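Basket swap FAQ

How does the Lindside basket swap work?
You bring a basket, you take a basket — simple as that! I put everything out on the tables by 16:00 and we carry on until 18:00, or until the cake's gone. The next one is 06/09/2025.

Does mine have to be handmade?
Nope! Woven, shop-bought, your nan's old bread basket, all welcome. I do love a big wicker one with a bit of golden brown in it, so I may get there before you (sorry).

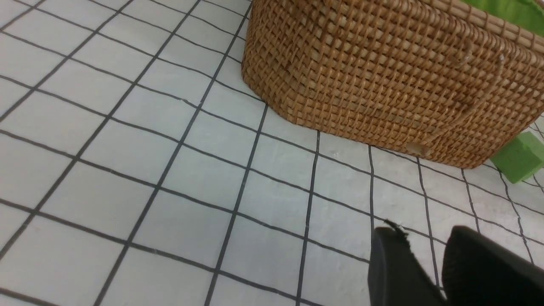

Can I bring one that's broken?
Yes, if it's only a loose strand or two. I can usually tuck those back in while you have a cuppa. Please don't bring anything mouldy — we had one in February and the smell hung about for days.

Where do I park?
Behind the Pichon bakery. If you're coming from Livedmont, the bus stops right outside and I'd take that instead.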